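How Robots Learn to Handle Cloth

Pick up a T-shirt and drop it on your bed. Now do it again. The shirt will land in a different shape each time. It has new folds, new bumps, and maybe a sleeve that is hidden underneath.

You can still find the collar and fold the shirt. For a robot, this is a hard job. A block of wood keeps its shape when a robot lifts it. Cloth bends, slides, and bunches up, so the robot can't use the same plan twice.

A research project called Plunum looked at one way to teach robots this job. The team worked in Nidutby and was led by Jozefína Jelínek.

Showing instead of telling

A robot can be given a list of commands, such as "move left" or "close your fingers." That works well in a factory where every part is the same. It works badly with cloth, where the list would have to cover every possible wrinkle.

The Plunum team used a method called learning from demonstration. A demonstration is when someone shows you how to do a thing. People did the cloth job by hand many times, and a computer studied the recordings.

The people did not use their bare fingers. They held a gripper, a tool with two fingers that open and close. The robot has the same kind of fingers, so what the person does with the tool is something the robot can copy. A camera on the tool records the cloth and the fingers together.
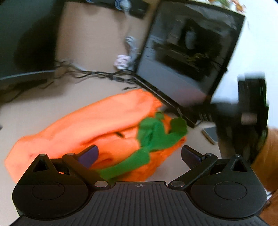 What the computer looks for

The recordings are fed into a computer program called a model. The model compares what the camera saw with how the gripper moved next. It does this over and over until it can make a good guess about the next move for a piece of cloth it is looking at.

Color helps in some parts of this work. If a cloth is orange in one place and green in another, the two areas are easy to tell apart, even when the cloth is crumpled. The team also wanted the model to do well on plain cloth, so they did not use bright colors every time.

The hardest moment is the pinch. The fingers have to close on a thin layer of fabric. If they close too high, they catch air. If they go too low, they push into the table or grab two layers at once.

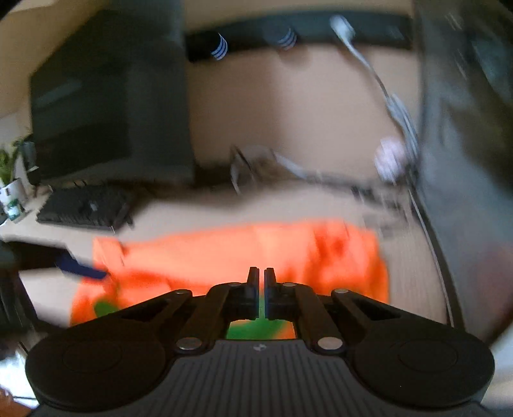 Why does the robot need so many recordings?
Each recording shows only a few of the shapes a cloth can make. The team collected 3453 recordings, and when they trained a model on just 1743 of them, it made more mistakes with cloth it had not seen before.

What the team found

To test the finished model, the team put it in charge of a robot arm and gave it 83 tries at flattening a crumpled cloth. Small cloths went better than large ones. With a large cloth, the robot often pulled one corner straight and wrinkled another.

Thaddäus Hollenstein, who ran the tests, also noticed that the robot got better when the recordings included mistakes. If a person missed the cloth and then tried again, the model could learn how to try again too.

The robot is still much slower than a person. The team's next job is to teach it to fold a cloth once it is flat.

Words to know

Gripper: the part of a robot, or a hand-held tool, that grabs things.
Demonstration: showing how a job is done.
Model: a computer program that learns from many recordings.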